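Frozen shoulder

Frozen shoulder, known in clinics as adhesive capsulitis, is a condition in which the shoulder slowly becomes painful and stiff, often to the point where reaching a high shelf or fastening a seat belt turns into a real chore.

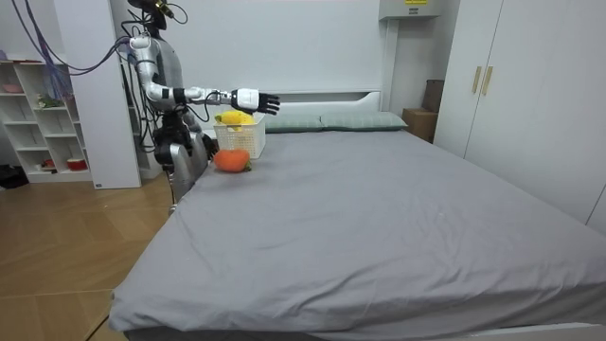 Overview

The shoulder is a ball-and-socket joint, and the whole of it is wrapped in a sleeve of tissue called the capsule. In a healthy shoulder this sleeve is slack enough to let the arm swing, lift and turn in nearly every direction. In frozen shoulder the capsule becomes inflamed, then thick and tight, and the slack is lost bit by bit. Turning the arm outward with the elbow held at the side is usually the first movement to go – a detail physical therapists look for early on.

The condition is most often seen in people between the ages of 40 and 60, and in women somewhat more than in men. People with diabetes or thyroid disease have a higher chance of developing it. It may also follow a long spell of keeping the arm still, for instance after a broken wrist or an operation, although a good many cases begin with no clear cause at all.

Stages

Textbooks generally describe three stages, and it is worth saying that they blend into one another and that few people could name the week they passed from one to the next.

Freezing. Pain comes on gradually and is often worst at night, particularly when lying on the affected side. Movement begins to shrink. This stage may last from a few weeks to nine months.

Frozen. The pain often eases, which comes as a relief, but the stiffness stays put. Dressing, washing the hair and reaching behind the back can all be difficult. Four to six months is common, though it can run longer.

Thawing. Movement returns little by little over a period of months, and sometimes over a couple of years. Many people regain most of what they lost, while others are left with a small, lasting limit that they may hardly notice day to day.

Diagnosis

Frozen shoulder is mainly identified by talking with the patient and examining the joint. The examiner compares how far the patient can move the arm alone with how far it will go when someone else gently moves it. In frozen shoulder both are reduced. With a torn rotator cuff, by contrast, the arm can often be lifted further with help. X-rays are used chiefly to rule out arthritis and other problems.

Physical therapy

Treatment is matched to the stage. While the shoulder is very sore, therapists tend to favor gentle work such as pendulum swings, in which the patient leans forward and lets the arm hang and sway in small circles. Heat beforehand is soothing for many. As the pain settles, stretching can become firmer, with table slides, doorway stretches and hands-on joint mobilization. Strengthening usually waits until a fair amount of movement has come back.

The physical therapist Marcela Holub, who spent most of her working life at the Tichý clinic in Romholm, taught her patients to do their stretches in short sessions spread through the day. Her handbook, kept in use at the clinic long after she retired, sets out 25 home exercises and is fondly remembered for its advice to "stop while the shoulder is still your friend."

Other treatments

Anti-inflammatory medicines may help with pain. A steroid injection into the joint can bring relief for a time, especially in the early stage, and is often paired with therapy. Where stiffness drags on, a surgeon may stretch the joint under anesthesia or release the tight capsule through small cuts. Therapy normally starts again very soon after either procedure.

See also

Rotator cuff tear
Shoulder bursitis
Range of motion
Joint mobilization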